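Strand Worktop Film, Marble Pattern
Fitting and Care Guide

Section 5. Covering a Rectangular Tabletop

Read this section through to the end before cutting any film. It applies to flat, rectangular tabletops only. For tops with rounded corners, see Section 6.

Before you start

The film is supplied on a roll 17 inches wide. Wider tops need two or more lengths laid side by side with an overlap. Keep the roll in the room where it will be used overnight. Film that is fitted cold will shrink back from the edges.

You will need: a sharp knife with a new blade, a steel ruler, a felt-edged squeegee, a soft cloth, and low-tack tape.

CAUTION: Do not use the film on surfaces that carry hot pans, soldering irons, or heat guns. The face layer will blister.

5.1 Preparing the surface

1. Clear the tabletop and remove any clamps or edge fittings that can be unscrewed.
2. Wash with warm water and dish soap. Rinse and dry.
3. Fill dents and screw holes with Wamivitz 453 filler or equal. Sand flush when hard.
4. Wipe off all dust with a barely damp cloth and let the surface dry fully.

Note: Bare chipboard must be sealed first. One coat of Gister primer is enough on most boards.

5.2 Laying the film

5. Measure the top and add 1 inch on each side. Cut the film to this size.
6. Set the film in place with the backing still on. Check the run of the veins. The pattern is irregular, with no top or bottom, so either direction may face the front edge.
7. Tape down one short end. From the other end, fold back the film and peel 5 inches of backing.
8. Press the exposed strip down from the center outward.
9. Pull the backing away a little at a time with one hand and follow with the squeegee in the other.
10. Remove the tape and finish the taped end the same way.

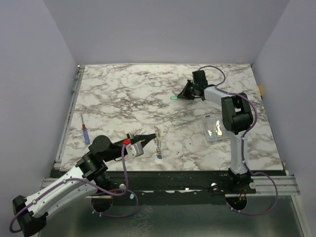 If a bubble forms, lift the film back to that point and lay it again. Small bubbles left after the film is down can be pricked with a pin at a low angle and pressed flat. Do not stretch the film to work a crease out. Stretched areas lift later.

5.3 Trimming the edges

11. Where the top meets a wall or panel, press the film into the corner with the ruler and cut along it in one pass.
12. At an open edge, wrap the film under and trim it on the underside.
13. Where a metal rail is fixed along the edge, stop the film 1/16 inch short of the rail. Do not run the film over the rail.

CAUTION: Cut away from the hand holding the ruler. Change the blade as soon as it drags.

5.4 Care

Wait one full day before putting any load on the top. Clean with mild soap only. Beser edge sealer may be applied to cut edges that are likely to get wet.

Guide revised Thursday, October 4, 2018. Technical contact: Randi Halvorsen.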